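Tea things on the white table: a Monday with the Jindlow tea circle

I went along to Jindlow on Monday afternoon meaning to stay for a quick cup and write a few lines about it, and I came home two hours later with a new opinion on saucers. So here are a few more lines than planned!

The tea circle has been going through the winter programme at the Dogar Rooms, and November is the month for small pots - the kind that pour for two people and no more. If you grew up with a big brown family pot under a knitted cosy, as I did, it takes a bit of getting used to. You make less, you drink it sooner and you make some more.

What I liked straight away was the colour. The set goes from a glossy orange-brown down to a much paler orange, and against a plain white tabletop it looks lovely and warm on a grey day. I'm told the colours get chosen for exactly that time of year, when the lights go on at half past three.

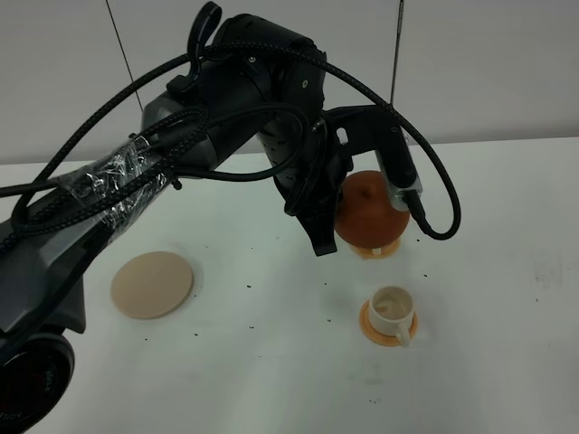 Cups and saucers

The cups are the quiet half of the set. They're ceramic, white or a soft cream depending on how the light takes you, and each one has an orange saucer of its own. I've always been a mug person (my saucers at home hold plant pots and loose keys) but I can see the point now. A pale cup on a bright saucer shows up the colour of the tea, and you've got somewhere to put it down between sips.

A pale cup also shows up everything you've left behind in it. There's light brown residue inside one of these, and anybody who has owned a white cup will know how quickly that comes. The advice round the room was bicarbonate of soda on a damp cloth, rubbed in gently, then a good rinse. Somebody else swore by denture tablets. I've tried the bicarb since and my own cups came up a treat.

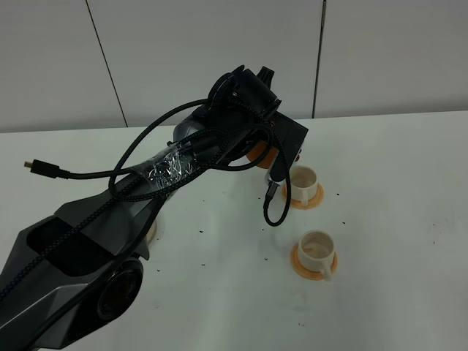
Photo: Jindlow tea circle

The circle is part of the Nimalum neighbourhood programme, which puts on everything from chair mending to bread, and tea has done far better than anyone at the Dogar Rooms expected. The Nimalum newsletter goes to 996 households now, and the page on how to choose a first teapot had 1727 visits last month, well ahead of the page on bin collections. The bins page got 900, if you were wondering.

The afternoon itself isn't a lesson, really. People turn up, put the kettle on and argue in a friendly way about how long is too long. I had mine at three minutes and was told, very kindly, that it was still only hot water. I had the next one at five and thought it was smashing, though I did need a biscuit with it.

Loose leaf makes a mess, and I was glad to see that I'm not the only one. There are small dark specks all over the table that look a lot like tea leaves, between the pot and the cups and the lid, which is lying off by itself, flat and round and beige. My kitchen worktop looks just the same by Tuesday. A dry pastry brush is the thing for it, by the way - a wet cloth only smears them about.

The teapot is a sweet little round thing, with a short spout and a curved handle on the opposite side. With the lid off you can get a proper spoon in there, and that was where most of my questions went. I wanted to know how much leaf goes in, and got a different answer from everyone I asked.
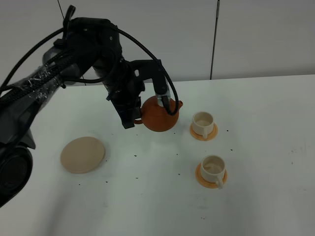 Nevzat Tuncer thinks the amount of leaf matters much less than people make out, and would sooner see everyone warm the pot first and pour a splash of hot water into the cups as well. A small pot loses its heat in no time, Nevzat says, "and then you stand there blaming the tea". The other tip was never to put washing-up liquid inside a teapot, only hot water, and to let it dry with the lid off overnight.

I've warmed the pot every morning since and I do think it's better, though my husband says he can't tell.

The next tea afternoon is at the Dogar Rooms, starting at 2, and you don't need to book. Bring a favourite cup if you have one. Tea is provided, and Nelix, the bakery on the corner, is sending over the seeded biscuits again.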